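Open Day at the Cliremar Pumping Station

The Cliremar waterworks opens its old pumping station to the public twice a year, and I have managed to miss it every time since I moved to the county. This December they got me. The flyer promised "a warm welcome and working steam," and I am a sucker for either.

The station sits at the bottom of a lane that my phone believes is a creek. Parking was in a field. A man in a yellow vest waved me toward the muddiest part of it with real conviction, and I obeyed, as one does with vests.

Admission was 8 dollars, which bought a paper wristband and a map drawn by somebody who had plainly worked there for decades and no longer noticed which doors were doors. I went into the boiler house by what I later learned was the coal hatch. It's a good way in, if you are not attached to your coat.

The boilers themselves are handsome things. Two of them are fired for open days and the rest stand by looking resentful. Our guide had a voice built for rooms with engines in them and used it outside as well. She told us the station once served 2,653 households, a number she repeated at each stop, so that by the end of the tour half the group was saying it along with her. The kids loved this. I think she did too.

From the boilers you climb an iron stair to the beam floor. The big engine is called Sandetance, for reasons lost to the company archive, and it moves with the unhurried dignity of a person who has been told the meeting starts at ten and intends to arrive at ten. Up, pause, down, pause. I watched it for almost 8 minutes. The man beside me had brought a folding stool and a sandwich and was clearly in for the afternoon. 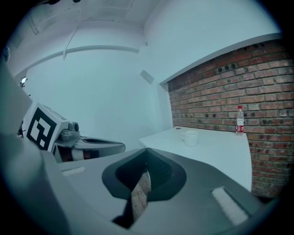 After the engine comes the filter gallery, where the tour loses some of its audience. Sand filtration is a fine subject, but it is mostly sand. There was a display of pipe joints with handwritten cards, and a section of original main that visitors were invited to lift. I declined. A teenager accepted and then had to pretend for some time that he was just resting it on his knee.

The modern half of the site is run by Clisora, who supply the control equipment, and they had put up a tent with pens. I took a pen. Their film about leak detection runs on a loop and has a very soothing narrator – I saw the ending, then the beginning, and felt I'd followed the plot. A valve tests itself every Tuesday, apparently, and everyone is pleased with it.

Lunch was in the old coal store. The Dixit bakery van had sold out of everything with meat in it by noon, leaving a cheese roll and a kind of oat square that could have been used to patch the reservoir. The tea was excellent and came in a mug you had to promise to return. I promised, walked off with it, and had to go back from the parking field.

The last stop is the chimney. You can't go up it, but you can stand inside the base and look at the sky through the top, a small gray coin on the day I was there. There are 1,403 iron rungs and brackets on the register of works, according to the sign, and the sign asks you not to climb any of them. A little girl asked our guide how many houses the station used to serve. She got her answer, with help from the rest of us.

The spring opening is usually posted on the gate and nowhere else. Bring boots, bring a sandwich, and go in through the blue door on the left – the hatch is the one with the step.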